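Evaristo Zuccaro
25 Mar 2023

Thread on border inspection visits by defense ministries, and how to read the readouts they publish afterward. I have been logging these for the Teneo sector and the Unden crossing. The method is simple and the mistakes are repetitive.

1/ Start with the delegation list. A minister traveling alone with one aide is a press trip. A minister with the chief of staff and the land commander is a command visit, and the local headquarters will have prepared a full briefing. The readout normally gives names in protocol order. Check that order against the last visit.

2/ The Unden readout from October listed the logistics deputy ahead of the brigade commander. Most coverage skipped this. In that ministry's protocol, a deputy outranks a field commander only when he holds delegated authority for the visit. So the subject of the trip was supply.

3/ Next, the verb. "Inspected" means troops were formed up or positions were walked. "Received information" means a map room. "Monitored" usually means a video link from the capital. Translations flatten all three into "visited," so go to the original text if you can read it.

4/ Then the place. Ministries prefer to name the province and leave out the post. Local news will often name the airfield. If the airfield can only take light transports, the delegation flew in small and drove, and you can put a rough limit on which posts were reachable in the time given.

5/ For Teneo the reachable set is small. There is one paved road north of the airfield, and the river bridge has a 20 ton limit posted. An armored convoy goes the long way. Two outlets reported a tour of the northern posts and the eastern posts on the same afternoon. I do not see how that schedule works.

6/ Numbers in speeches are the weakest part of any readout. "Our 12 observation posts" has appeared in every Teneo statement I have on file, including the ones issued after the ministry announced that posts were being merged. Treat it as a stock phrase until someone publishes a list.

7/ Do not read a visit as a warning of an operation. I went back through my log and most inspections were followed by routine items: a rotation, a budget request, a change of commander. The visit that did come before a real movement had a very dull readout - five sentences, no speech.

8/ What I do look for is follow-up paper. Tender notices, road closure orders, leave rules for the local garrison, school building requisitions. The Unden visit was followed by two tenders, one for fuel storage and one for engineering stores handling at the Tiwari depot.
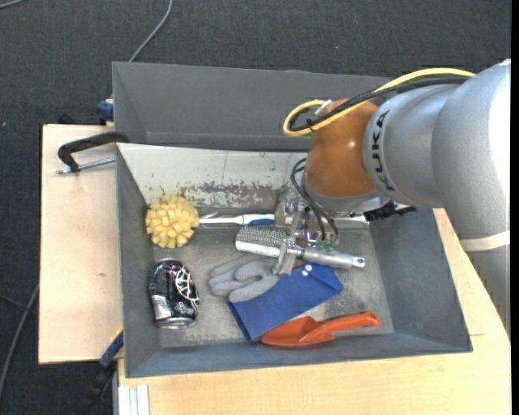 9/ The Tiwari tender is the more interesting document. It asks for a mechanized sorting line for mixed returned stores, which is everything units send back at the end of a rotation, unlabeled and in the same crate. Staff there sort by hand at present, and the backlog is why the sector keeps reordering tools it already owns. The technical annex leaves the equipment open. Automated equipment would fall within its wording, and so would a longer bench with more conscripts at it. The price ceiling suggests the ministry has not decided which.

10/ Delivery terms matter more than the equipment. Goods are to be accepted at Tiwari, with onward transport by the army. That keeps civilian contractors out of the Teneo sector, which matches the restricted zone order extended last year.

11/ My current reading: the October visit dealt with stocks and storage. The troop level in the sector is unchanged in every source I trust. If a fuel tender appears for the northern road, I will revise this.

12/ Sources are the ministry site, the provincial gazette and the procurement bulletin. All are public. The gazette is posted late and in scanned form, so allow for that before claiming a gap.

48 reposts 131 likes 3 comments

Comments

gridnorth_k: On 3/, the older readouts also use "made examinations." Do you count that with "inspected"?

Evaristo Zuccaro: Yes, if a unit is named. Otherwise I put it with the map room.

M. Aldous: The bridge limit was raised after the repair. Still not enough for tracked vehicles.

More from this author
Reading the Wimodo garrison notices
Protocol order in ministry statements: a short table
Restricted zone orders, Teneo sector, with dates
Why the Unden crossing closes at night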